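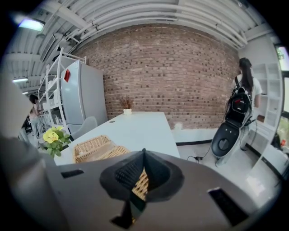 The gripper's view of the long table, wicker basket and all.

I have spent most of this month on the part of our stack that throws data away. It has a grander name in the repo (Plumon, which Wycliffe Ondieki picked, and I have stopped asking) but throwing data away is what it does. Recordings from the hand-held gripper go in one end, fewer recordings come out the other, and the policy we train on the remainder is supposed to be better off.

The old version was a shell script with a threshold in it. If the pose tracker lost the gripper for too long, the episode went in the bin. I wrote that threshold on a bad afternoon and it survived for two years, the way these things do. Then I went through 600 of the rejected episodes by hand and found plenty that were perfectly good, apart from a stretch at the start where the person holding the gripper was still walking over to the thing they wanted to pick up.

So the new version cuts episodes into pieces before judging them. It looks at the tracker's confidence, the gripper width and how fast the camera is swinging, and tries to find where the task begins. I say tries. It was very sure for a while that the task began whenever somebody sneezed.

The fisheye is the other half of the story. I like the lens a lot. You get the table, the wall, the ceiling pipes and half the furniture in one go, and the tracker loves having so much to hang on to. What it loves most is the brick wall, and there I have a complaint. Bricks look like other bricks. Our matcher would come back from a quick turn, find a lovely set of corners, and put the camera one brick over from where it was. The trajectory got a small neat hop in it, and the policy learned, very faithfully, to hop.

Theano Fragkou fixed that one in an hour, after I had spent a week on it. She made the matcher check its candidates against the accelerometer before believing them. She was nice about it, which was worse.

People are the next problem. The tracker assumes the world holds still, and then someone strolls through with a backpack on and takes a good share of the feature points along for the walk. We now mask people out before matching. The mask runs at a low resolution and gets ragged near the rim of the lens, so I pad it generously and accept the loss. The gripper body gets a fixed mask of its own. It fills the bottom of every picture and, as far as the tracker is concerned, never moves. Before I masked it, we had a few runs in which the software concluded that the camera had stayed put for the whole episode while the room flew around it. You can't fault the logic.

The mask for people also has to cope with everyone being a different size and shape: standing at the back, bent over at the shelves, sitting low on the floor, or so close to the lens that they're mostly a pale blur. The blur is the hard one. The detector doesn't think it's a person, and I can see its point. For now I treat any big soft region at the side as suspect and drop the points in it.

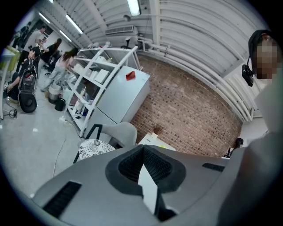 Where it stands on 17 July 2024

Plumon keeps more than the script did and I believe more of what it keeps. The config file has 72 parameters, of which I can explain perhaps half without opening the code. Wycliffe wants it down to ten by September. I have offered to hide the others in a second file.

Still to do: time sync between the cameras, which drifts in a way I don't understand, and a viewer that doesn't need 2,000 thumbnails in memory before it will show me the first one.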